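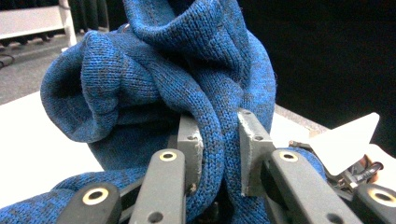

How many times must you show a robot a task before it can do the task alone?

More than you hope. For folding one kind of garment in one room, our group started to see sensible behaviour after 900 demonstrations, and it was still confused by sleeves.

I get this question from almost everybody who hears what I do since I moved to Canada, so I put it first. The rest of this post is for those who want to know how such days look from the inside.

My job at Grendik is to show clothes to a machine. I hold a gripper in my hand, the same kind of fingers the robot has, with a camera on it, and I do the folding as if my hand were the robot's hand. Later the recordings go to Veronika Bühler and her computers, and some days after that we try the result on the real arm, which we call Plometti. I came to this work from a tailor's shop, and I thought that knowing cloth would be my advantage. It helped less than I expected. A tailor feels the cloth with ten fingertips. With the gripper you have two stiff pads and a trigger, and you feel nearly nothing except that something is between them.

Knits are the hardest for me. A cotton shirt has edges, and an edge is a gift: you can see it and pinch it, and the rest follows. A sweater has mostly bulges. When it lies in a heap, the part you pinch is very often the middle of something, and when you lift it, the whole thing twists itself into a rope. In the first weeks I would put it down at once and start again, a little ashamed. Veronika asked me to stop doing that. She wanted the mistake and also the way out of the mistake, in one recording, at a normal speed. If the robot only ever sees perfect grasps, she told me, it has no idea what to do after a poor one.

So now I have a small routine for the bad heap. I lift only a little, to let the weight show me which way the twist goes. I lay it down on the table and open the fingers completely before I move away, otherwise the knit comes along with the pad. Then I look for the hem or a cuff and pull slowly toward the free side of the table. Slowly is important. When I pull fast, the stitches stretch and the sweater jumps back, and Plometti learned this jumping from me in one of the early batches. It was quite funny to watch and not so funny to repair, as we had to throw out 70 recordings.

We tried also the other method, remote control. You sit in a chair with two handles, and the real arm does what you do. The program for it is named Zorko, and I have mixed feelings about Zorko. The good side is that everything you record is surely possible for the robot, because the robot did it. With the hand gripper I sometimes bend my wrist in a way the arm can't copy, and I find out only later. The bad side is the delay. It is very short, but my hands notice it, and I start to wait for the arm and it waits for me, like two polite people at a door. In one afternoon I can make up to 36 good folds with Zorko. With the gripper in my own hand I make many more, and my neck is in better condition in the evening.

My colleague Ayaaba prefers the chair. He played a lot of video games in his life and I did not, perhaps it is so simple. We tested whether the robot learns better from him or from me, and the answer was a bit disappointing for both of us: it learns best when we do it the same way. He used to begin with the left sleeve and I with the right one, out of habit, and the arm would hover over the sweater without deciding. It took us seven tries to write down one order that we could both live with. Body flat, sleeves in, left before right, then the bottom up to the collar. I still feel my hand going to the right first, particularly before my morning coffee.

Some practical things, if you do such work yourself. Brush the lint from the finger pads often. Change the colour of the garment during the day, also when it is annoying, or the robot will believe that all sweaters are the colour of your favourite. Don't make the heap nice for yourself before you begin. I did this for a long time without noticing it: I dropped the sweater on the table and then gave it one little tug, so that a cuff was showing. Ayaaba caught me. Now he drops mine and I drop his, and he is not kind about it.

In October we begin with socks. I am told they are easier, but the person who told me has never picked up a sock with a gripper.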